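# Poso: small household items on a table

Reading time: 2 min

Poso is a folder of pictures and notes covering the small things that collect on a kitchen or living room table: chargers, cartons, cables, lids, pens. It was put together in Kellard by Nermin Akgül and Maarja Rebane, who also wrote the labels.

## Contents

- `pictures/` 3105 files, numbered in order of sorting
- `notes/` one plain text file per table, 89 in total
- `labels.csv` item name, group, table number
- `groups.txt` the 20 item groups and what goes in each

## Item groups

Power adapters have their own group, separate from cables. An adapter is filed under `adapter` whether or not its prongs show. Packaging goes under `carton`, even when it has a brand name on it. Brand names are typed in the notes exactly as printed, so "usmile" stays lowercase.

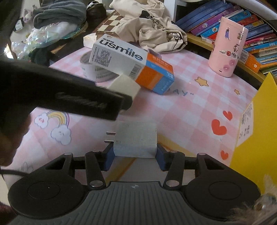
*White power adapter with two flat prongs, usmile carton, checked tablecloth.*

Tablecloths are labeled by pattern and color. Checked cloths with printed drawings get `checked` and `printed` both. Drawings on the cloth are not items and do not get a row in `labels.csv`. Early versions had this wrong for cups and fruit; those rows were removed in June.

If an item is too blurred to name, use `unknown`. Please don't guess from what is next to it.

## Known problems

- Tables from the Jõgi set have short notes, often one line.
- `cable` and `cord` were both used at first. Search for both.
- The 600 pictures in the Flurkance set have no table number yet.

## Changes

Send corrections to Maarja with the file number and the row as it should read.

Last updated: December 15, 2024

## Comments

**tildeb:** Does a plug with the cable attached go under adapter or cable?

**Nermin Akgül:** Adapter. Add a second row for the cable if you can see most of it.

**okra_m:** groups.txt opens with broken characters on my machine. Saving it again as UTF-8 fixed it.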